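Talberg School Games Results

Posted in September by the Terero data desk
Reading time: 3 minutes

# Talberg School Games Results

This data set has the results of the Talberg School Games, a regional meet for secondary schools held at the Wukar sports centre and on the fields beside it. It covers 13 sports and 81 schools. We prepared it so that coaches, parents and local papers can look up a result without asking the organizers each time.

## What is in it

There are two files, both comma separated.

results.csv has one row for each result. The columns are sport, event, age_group, school_code, place, mark and note.

schools.csv has one row for each school, with its code, full name and town. Join the two files on school_code.

The column "mark" keeps what the judges wrote. For running and swimming it is a time, for jumps and throws it is a distance in metres, and for team sports it is the final score with the winning side first. Please do not sort this column as one column. Filter by sport before you sort.

## How it was collected

Score sheets were filled by hand at each venue and typed at the centre in the evening. One person typed and a second person read the sheet aloud. When the two did not agree, we went back to the judge. For nearly 100 rows the handwriting could not be settled, and these rows have "unclear" in the note column.

Athletes are not named. We had names on the sheets, but many of the athletes are under 16 and their schools did not all give permission, so we removed the names before typing.

## Known problems

- The school code NA belongs to the school at Na. Many programs read NA as an empty value and the school disappears from your table. In pandas use keep_default_na=False. In a spreadsheet, import the column as text.
- Badminton doubles has two rows for each pair when the players came from different schools. Count pairs by event and place.
- The 5 km road run was measured again after the start was moved to the lower gate. Times are correct, but they should not be compared with older meets.
- Accents in some town names were lost in the first upload. They are now repaired in schools.csv only.

## Using the data

You may copy and share the files for any purpose. We ask that you write "Talberg School Games, Terero data desk" near your table or chart. If you publish a medal count, please say whether you counted relay medals as one or as one for each runner, as the totals are quite different.

## Corrections

Send the sport, the event and the row number, and if possible a photo of the score sheet. We answer usually in the evening. Corrected rows get the word "corrected" in the note column and the old value is kept in changes.txt.

Recent items
Talberg School Games: list of venues
How we type score sheets
Wukar swimming results, heats and finals
Question about the NA code 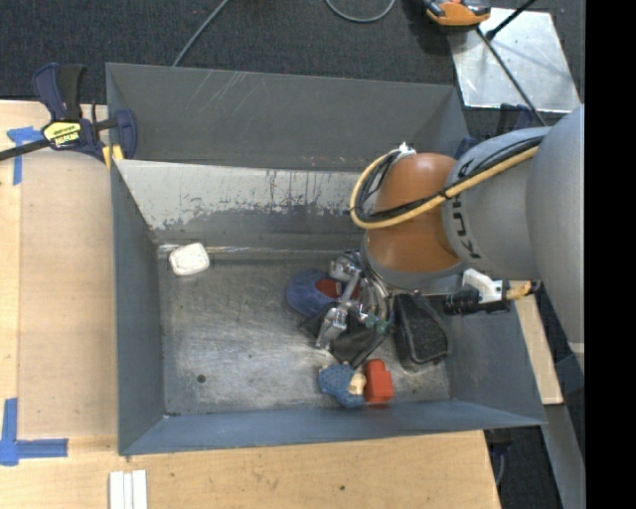
The file changes.txt is plain text with the newest correction at the top. Please look there before you write to us, as the row may be repaired already.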